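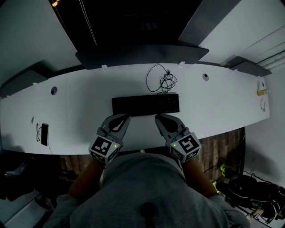 Unit 3: The Desk Surface and Its Cables

Office Layout and Upkeep, Plurnasside campus
Handout to accompany the June session

Read this before the practical. Bring it with you, along with the blank desk sheet from the back of the course pack.

1. What counts as the desk

For this course, the desk is the top, the edges, the underside and anything fixed to them. Panels, clips and grommets belong to the desk. A monitor, a keyboard or a phone does not, even if it never moves. On the desk sheet, fixed parts go in column A and everything else goes in column B.

Personal items such as phones and glasses are listed last in column B. Do not move them yourself. If the person who uses the desk is present, ask. If not, work around them and write "left in place."

2. Curved tops

Most of the exercises in Unit 2 used straight desks. A curved top changes a few things:

The depth is not the same all the way along. Measure it at the middle and at both ends, and write down all three.

The keyboard should line up with the person's chair. Do not try to square it to the nearest edge, as the edge has no straight part to square it to.

A straight panel will not follow a curved rear edge. Look for gaps where small things can drop through, and note where each panel starts and stops.

The plan used in the Isitz exercise shows a top 1559 mm wide. Draw it at a scale of 1 to 10 and mark the deepest point before adding anything else. Students who draw the keyboard first usually have to start over.

3. Grommets and the rear edge

A grommet hole is there to take cables down through the top. Before you route anything, check what is below the hole. On some desks a crossbar or drawer sits right under it, and a plug will not pass.

Cables can also go over the rear edge. This is quicker and is allowed under the Punard layout rules – the cable must not be pinched between the top and a panel. Run a finger along it to check. Note on your sheet which route each cable takes.

4. Slack

Slack is the length of cable left over once both ends are connected. Leave around 100 mm free at the device end so that a keyboard can be pulled forward. The rest should be gathered behind or below the desk.
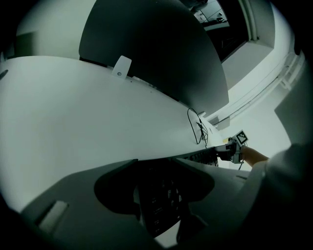 Figure 1. Rear edge of a curved desk, with a loop of black cable behind the monitor and a small tangle on the surface.

Loops on the surface collect dust and catch on things. To clear them, unplug the device, undo the tangle by hand from the loose end, and lay the cable out straight. Then fold it back and forth into a flat bundle and fasten it with a Tazi strap or any other soft tie. Do not use wire ties. Do not wind the cable around a monitor stand.

If a cable has more than 1000 mm of slack, ask for a shorter one and note this under "Replacements."

5. For the practical

Draw the top and fixed parts in pencil. Add column B items in pen. Trace each cable from the device to the point where it leaves the surface, and mark that point with a cross. Hand in the sheet with your Unit 2 drawings. Late sheets go in the tray by the print room, before 4 p.m.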